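Chapter 3
Boards, Pegs and Holes

What you will learn in this chapter
How a peg is held by its hole
How to choose the clearance between a peg and a hole
How to lay out a board so that every place can be reached by the hand
How to write the drawing notes for a simple board

Before you start
You should have read Chapter 2 on measuring tools, and you should have your caliper with you. If the caliper does not show zero when it is closed, correct it first. All sizes in this chapter are in millimeters.

3.1 A very old idea

A board with pegs is one of the oldest aids for the hand and for the mind. People used such boards to keep score in games, to remember debts, to hold tools on the wall, and to teach small children to put one thing into another. The material changes and the size changes, but the problem for the person who makes the board stays the same. The peg must go in without a fight, and after this it must stand.

When I was an apprentice at Drustwood, my first independent job was a peg board for a school. I drilled all the holes with the same drill that was used to make the test piece, and I was very proud. The test piece was from a hard wood and the board was from a soft one. Half of the pegs stood well and the other half leaned like tired people at a bus stop. My supervisor, Maricel Mangubat, did not say anything about the drill. She gave me one peg and asked me to measure it in three places. It had three different diameters. From that day I measure the peg before I think about the hole, and I ask you to do the same.

3.2 The peg, the hole and the space between

We call the difference between the diameter of the hole and the diameter of the peg the clearance. If the hole is bigger, the clearance is positive and the peg goes in freely. If the peg is bigger, the clearance is negative and we must press or hammer it. For a board that will be used again and again by hand, we always work with positive clearance.

A large clearance makes the peg easy to insert, but then the peg leans. A small clearance keeps it straight, but it asks for more care from the person who inserts it. The depth of the hole also has a part in this. With the same clearance, a peg in a deep hole leans less than a peg in a shallow hole. Students often forget the depth and try to repair everything with the diameter.

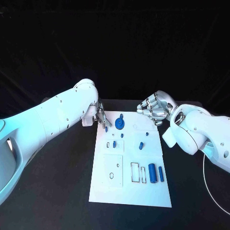

Layout is the second decision of the maker, after the fit. By layout we mean where the working places are on the board, how far they are from each other, and how far they are from the edge. The hand needs more room than the peg. Fingers come down at an angle, they are thicker at the joints than at the tips, and they must open a little to let go. When the work is done near the upper left part of a board, as with the blue peg and the metal fingers just over it, the free room beside the peg is as important as the peg. A second hand over the upper right corner can work at the same time only if the two places are far enough apart. Color helps too - a blue peg is found faster by the eye than a peg in the color of the board.

For hand work I use a simple method. Put one peg on the table and grip it in the normal way. Ask another person to mark the outer points of your fingers on paper. Repeat this with the grip turned a quarter of a circle. The shape that covers all the marks is the grip area, and two grip areas should not overlap if both pegs must be handled freely.

3.3 A worked layout

Zarley is a small shop that orders a board for sorting keys. It wants 14 pegs in one row. The grip area is 30 wide, and the shop asks for an edge distance of 25, measured from the center of the last peg to the end of the board. There are 13 spaces between the pegs, so the row is 13 x 30 = 390 long. With both edge distances we have 390 + 25 + 25 = 440. The length of the board is therefore 440.

Please notice that we multiplied by 13. To multiply by the number of pegs is the most common mistake in this chapter, and I find it every year in the July workshop.

3.4 Words for this chapter

Clearance - the hole diameter minus the peg diameter
Grip area - the space the fingers need around one peg
Edge distance - from the center of the last hole to the edge of the board
Blind hole - a hole that does not go through the board

In the next section we begin with the blind hole and with the ways to control its depth on the drill press.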